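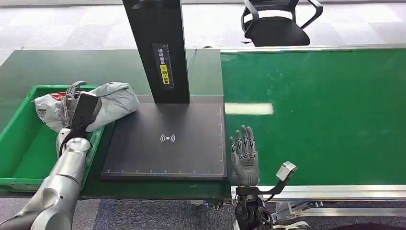 Figure 2. Left hand holding a mailer bag between the green crate and the scanning pad.

Section 4. Setting Up the Parcel Station

This section covers the parcel station used by the Omska Robotics Club in its Friday sessions and in the Hiebert student challenge. Finish Section 3 (power and arm homing) before you start. Two students are needed: one at the console and one at the table.

4.1 Placing the equipment

1. Put the green crate on the left side of the worktable, with its long rim parallel to the front edge.
2. Set the scanning pad in the center of the table. The ruler scale with tick marks must face the robot.
3. Route the thin black cable from the column toward the back edge of the table. Leave enough slack that the column can be turned by hand.
4. Check that the conveyor rail is level with the pad. Adjust the feet of the conveyor frame if needed.
5. Leave a gap of 2 inches between the right edge of the pad and the conveyor.

Note: The small yellow sticker on the column stays in place. Do not cover the label panel with tape or team markings.

4.2 Loading the crate

1. With the arms parked, place up to 25 mailer bags in the crate, one layer at a time.
2. Turn each bag so that its printed label faces up.
3. Take out any bag that is torn or has a folded label.

Caution: Keep hands out of the crate once the console shows READY. The left arm can move without a further prompt.

4.3 Teaching the pick

1. At the console, open the Zirkico project file and select PICK LEFT.
2. Guide the left hand to a bag. Close the fingers near one end of the bag, clear of the label.
3. Raise the bag above the crate rim and save the point as LIFT.
4. Move the bag over the pad and save the point as SCAN.
5. Keep the right hand upright beside the pad, palm forward, and save this pose as WAIT RIGHT.
6. Run the sequence at 32 percent speed. Do not raise the speed until the run completes without a stop.

Note: Soft bags sag after they are lifted. If the loose end drags on the pad, raise LIFT and SCAN by the same amount and run the sequence again.

4.4 Handing over to the conveyor

1. Start the belt from the Bosterel control box.
2. Select PLACE RIGHT and step through the motion one point at a time.
3. Confirm that the bag is released flat on the belt and that the fingers clear the aluminum rail.
4. Save the sequence under the team name.

Caution: Stop the belt before reaching over the rail. Tie back long hair and remove lanyards.

If the pad does not return a read, see Section 6. Changes to saved points used by other teams must be cleared with Garnet Caron, lab supervisor.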